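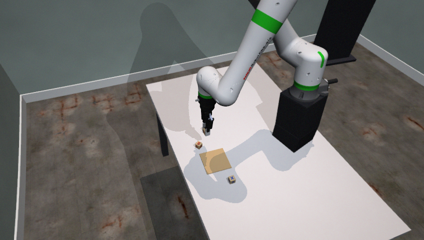 Régler l'exposition d'un rendu à dominante claire

Les surfaces blanches sont les premières à perdre leur détail au rendu. La procédure suivante s'applique à Zorkari, module Noliva activé. Elle suppose une scène déjà modélisée et un écran étalonné.

1. Matériaux

Ne jamais affecter un blanc pur (255) à un matériau. Ouvrir l'éditeur, sélectionner la couleur diffuse et plafonner les trois canaux. La bibliothèque Mollel fournit des blancs déjà corrigés -- vérifier tout de même les valeurs après import.

2. Éclairage

Désactiver toutes les sources sauf la principale. Lancer un rendu d'essai, puis relever l'histogramme. Si la courbe bute à droite, réduire l'intensité par paliers jusqu'à ce qu'elle se détache du bord.

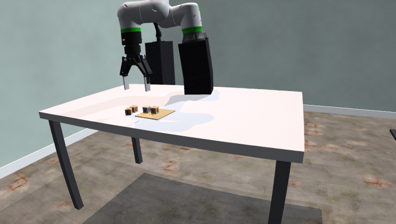 Bras blanc à anneaux verts au-dessus d'un plateau blanc.

Réactiver ensuite les sources secondaires une à une. Pour les fonds gris, viser une valeur comprise entre 115 et 145. En dessous de 85, les pièces noires se confondent avec leurs ombres et

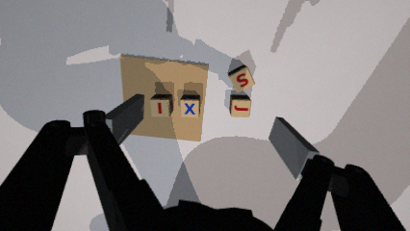 il faut ajouter une lumière d'appoint, sans ombre portée, à l'opposé de la source principale.

3. Caméra

La focale se règle en dernier. Une focale courte accentue la convergence des lignes et étire les objets proches du bord.

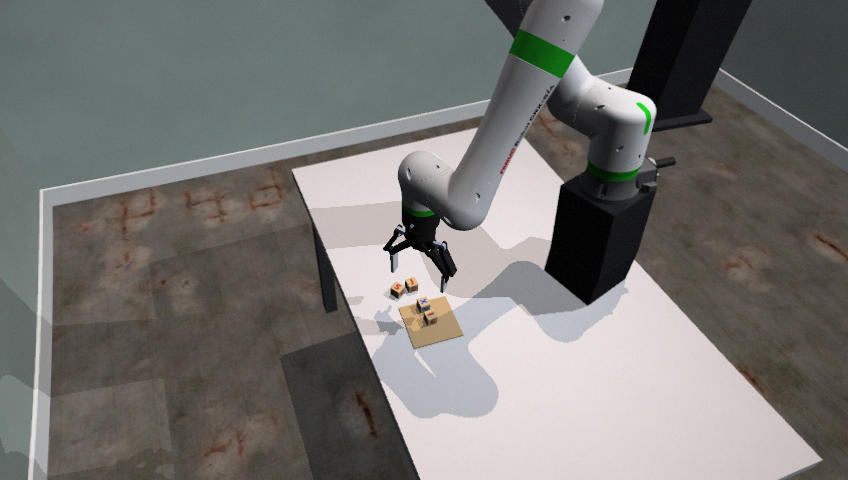
Avant le rendu final, contrôler la perspective sur l'objet le plus long de la scène. Afficher la grille et prolonger ses arêtes jusqu'au point de fuite. Une longue table placée en diagonale convient bien : l'extrémité éloignée paraît étroite, l'extrémité proche s'élargit, et l'écart entre les deux se lit directement. S'il est excessif, reculer la caméra et allonger la focale dans la même proportion.

Enregistrer le préréglage, puis exporter en 16 bits.

Mise à jour : 29 août 2025. Relecture : Aoi Sakamoto.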